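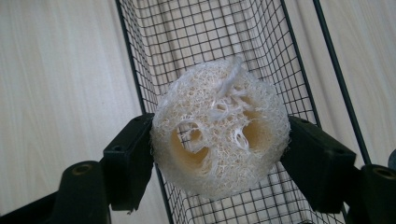 Luffa statt Plastikschwamm: was sich bei mir in Küche und Bad bewährt hat

Seit ein paar Jahren kommt mir kein gelber Schaumstoffschwamm mehr ins Haus. Angefangen hat es mit einem Tütchen Samen von Farzana Jadoon aus unserer Gartengruppe, und im April standen dann die ersten Töpfe auf der Fensterbank — viel zu viele, wie immer bei mir! Wer nicht selbst ziehen mag, bekommt getrocknete Luffa aber auch am Stück zu kaufen und schneidet sie sich daheim zurecht.

Zuschneiden
Am besten geht es mit einem Brotmesser, schön langsam und ohne zu drücken. Für Töpfe mag ich Scheiben von gut 2 Zentimetern, fürs Bad dürfen sie ruhig dicker sein. Die Kerne vorher ausklopfen, sonst findet man sie noch Wochen später in allen Ecken (ich spreche aus Erfahrung).

Vor dem ersten Gebrauch
Trockene Luffa ist ziemlich kratzig. Legen Sie die Scheibe eine Viertelstunde in warmes Wasser, dann gibt sie nach und schmiegt sich in die Hand. Beschichtete Pfannen würde ich trotzdem nur mit einem Lappen auswischen, da bin ich vorsichtig geworden.

Trocknen lassen
Nach dem Spülen kräftig ausdrücken und luftig ablegen, auf keinen Fall im feuchten Becken liegen lassen. Ein Drahtkorb ist dafür wunderbar, oder ein Haken am Fenster. Ich stelle den Korb gern ans offene Küchenfenster,
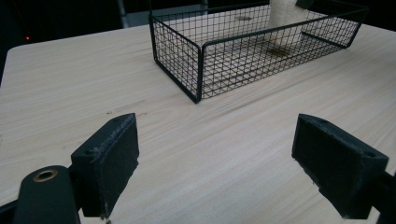

und im Winter kommt er eben in die Nähe der Heizung, aber bitte nicht direkt darauf, sonst werden die Fasern spröde und brechen.

Auffrischen
Einmal in der Woche übergieße ich meine Scheiben mit heißem Wasser und einem Schuss Essig, lasse sie zehn Minuten stehen und spüle sie gründlich aus. So hält eine Scheibe bei uns um die 29 Tage, manchmal auch länger. Riecht sie muffig, dann weg damit, da hilft kein Essig mehr.

Und danach?
Klein geschnitten auf den Kompost, sofern kein scharfer Reiniger dran war. Ein Stückchen hebe ich meistens auf und lege es unter die Seife, dann schwimmt sie nicht in ihrer eigenen Pfütze — meine Schwiegermutter hat das sofort übernommen.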